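Black cord, reddish table, brown cardboard – what would you change?

kirsty_lockyer
Posts: 510

Setting up a little craft table in the spare room and the cord is driving me nuts.

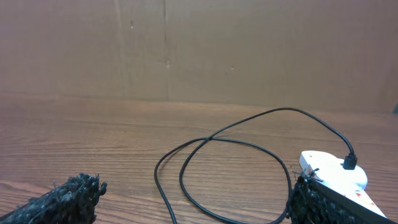

Reply 1
flukstead_mike
I'd leave the cardboard, it keeps stuff from sliding off the back. The cord is what bugs me. Get a Velcro tie on that loop before you catch it with your elbow. I did that with a full coffee in May and I'm still mad about it.

Reply 2
Majdi Awwad
Don't wrap it tight though! A big lazy loop is kinder to a cord than a neat little bundle. I'd only worry about where it crosses over itself, because that's how knots get started. Flip it once and lay it along the back.

Reply 3
flukstead_mike
Kinder, sure, but it's eating half her table. I've had cords tied up for years and they're fine.

Reply 4
ngata2655
Love the wood grain, by the way. Is that a stain or did it come that color? And I'm with Majdi on the loop. My old Flaslow lamp had its cord wrapped tight and it quit right at the plug end.

Reply 5
kirsty_lockyer
It came that way, 30 bucks at a yard sale in Bralis (I know!!). I wiped it down with oil soap and left it alone. Might try running the cord along the bottom of the cardboard with a couple of clips – would tape pull the finish off?

Reply 6
Majdi Awwad
Depends on the tape. Painter's tape for a day or two is OK, but I wouldn't leave it on longer. Put the clips on the cardboard and skip the table.

Reply 7
flukstead_mike
Still say Velcro. Post another one when you've picked.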